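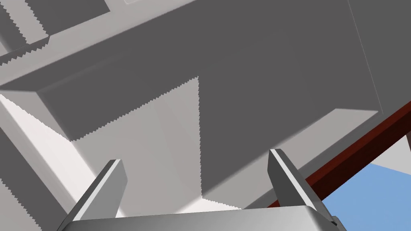 Kovley 13-piece spark plug and carb service kit, reviewed

I own three small engines and a rotary tiller that I count as half an engine, given how often it runs. Most of my weekends between May and the first hard frost go to keeping them alive. So when the Kovley kit turned up in the bargain bin at Pullik Hardware, I bought it with the same feeling I get when I buy gas station sushi.

What you get is a plug socket with a swivel neck, a feeler gauge, two jet drivers, a set of cleaning wires, a little brass brush, a float height gauge, a fuel line clamp and a few bits and pieces I'm still identifying. It all lives in a zip pouch. The zipper lasted until the second weekend and now the pouch lives inside a bread bag.

The plug socket first. It has a rubber insert that grips the plug so you can lift it out of a deep shroud, and it grips very well. It grips so well that when I pulled the socket off the new plug in my old Vaughan reel mower, the insert stayed behind on the plug, looking pleased with itself. A dab of contact cement fixed that. The swivel is good, though. On the tiller, where the plug hides behind a bracket that somebody at the factory must have added on a Friday, it got me in there without taking off the shroud, and that saved me a skinned knuckle or two.

Feeler gauge is fine. Blades are marked in thousandths and millimeters, and the ones I checked against my good set agreed with it. The markings are printed on, not etched, and the carb cleaner took a couple of them off in one afternoon. Wipe them dry or learn the order by heart.

Now the jet drivers. I had a Sterkden mower in the garage that would start, hunt up and down for a minute and quit, which is pretty much the textbook lean surge. Main jet was gummed. The large driver fit the slot properly and backed the jet out with no drama, and I've ruined enough brass jets with a worn screwdriver to be grateful. The small driver is another story. The tip rolled over on the first idle jet I tried it on, and it wasn't even tight. I reground it on the bench wheel and it has held up since, but I didn't pay for a driver so I could finish making it.

Cleaning wires work. Go easy, they're stiff enough to open up a jet if you get enthusiastic. The finest one is also the one that jumps off the bench and is never seen again, so if you spill the pouch, look for that one first.

The float gauge I can't judge. It came with no instructions apart from a folded sheet with a drawing of a carburetor I've never met. Bleddyn Pritchard, who has been fixing mowers since before I could push one, turned it over a few times and gave it back to me. He uses a drill bit laid across the bowl flange. I now use a drill bit laid across the bowl flange.

The fuel line clamp surprised me. It's a cheap plastic pinch thing and I expected it to snap, but it has held the line shut on every job and it doesn't chew the hose like locking pliers do. I'd buy a couple more of those on their own if Kovley sold them that way. They don't.

The claim on the card is "over 200 small engine models." I suppose a wire on a stick does fit over 200 models of anything. It won't help you with metric banjo fittings, and there's nothing in there for limiter caps, so the string trimmer crowd should keep walking.

Would I buy it again? At the bin price, yes, for the swivel socket, the big jet driver and the clamp. At full price, no. Put the money into a decent plug socket and a single good driver, and get the wires from wherever you get your torch tip cleaners - I think they're the same wires.

Three stars. It was two until the clamp.

Update: the brass brush has started shedding bristles. Keep it well away from an open intake. I've moved mine over to battery terminals, where it seems happier.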